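3.2 Setting up the table

I'll admit I spent more of November on the table than on anything else in this paper. My first layout was a bare top, and I could never say where a thing had been put down, only "near the middle" or "over by the wall." So we covered it in brown cardboard and ran blue tape both ways to make a grid (the Wallent group does something like it with string, but I find tape easier to live with!). The cells come out more or less square – close enough for kitchen work, where a slice of lemon doesn't care much about a few millimeters.

Leopold Gasser talked me into giving the cutting board a regular spot, and I'm glad he did. Figure 2 shows the lemon task, with the slices overlapping on the board and the yellow knife lying flat below them.
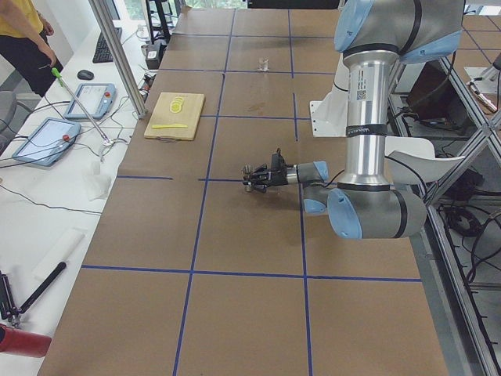
Page last changed: December 2024

Figure 2. The lemon task on the taped grid, cutting board at upper left.

I scored each of the 40 layouts by cell, going by where the board's handle end lay – a habit I picked up from the Queiroz notes.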